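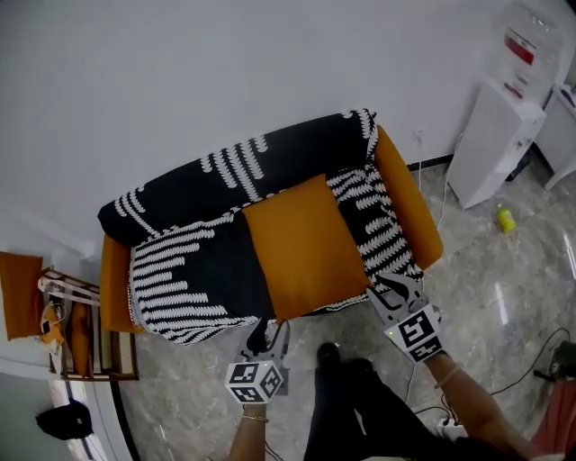 4.2 Throws and loose covers in rented homes

Figure 3. Small sofa with a patterned throw over the back and seat and a mustard-orange cushion on top.

Of the 300 tenants who returned the survey, 232 kept at least one throw, blanket or loose cover on their main seat. Use was highest in furnished lets, where the sofa belonged to the landlord. Tenants in Wistunwood gave protection of the deposit as their main motive. In Nepia, where most homes were let unfurnished, the usual answer was looks.

We asked the same tenants how they had chosen the color. A total of 176 said they had tried to match something already in the room, most often the sofa itself or the curtains. Black and white patterns were popular with this group and were described as "safe" or "easy to live with." A few people had picked a throw first and bought cushions later to go with it. Figure 3 shows a pairing of this kind, with the cushion close in color to the sofa arms.

Washing habits varied more than we expected. Tenants with pets washed their covers most often, and those living alone least often. Kerslake's earlier interviews in Tareck found the same order, although her sample was smaller and left out shared houses. We dropped 5 returns from the washing question, as the answers could not be read.

Cost is taken up in Section 4.3.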